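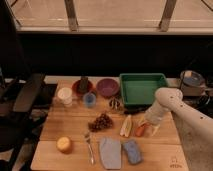
Maintenance on the Clenureck cell took up most of this period. The arm had logged 2,457 cycles since the March service, and the wrist joint was starting to drift at the right side of the table. We re-zeroed it, replaced the gripper pads and ran checks with the usual set: grapes, banana, fork, sponge and folded cloth, with the bowls and the green tray along the back. The low approach over the banana is still the hardest to hold – we have slowed it for now.

Bognár delivered the spare cable set nine days late. Erzsébet Dobos has moved the next service up to 1,234 cycles. Costs stay within the Vivside budget line.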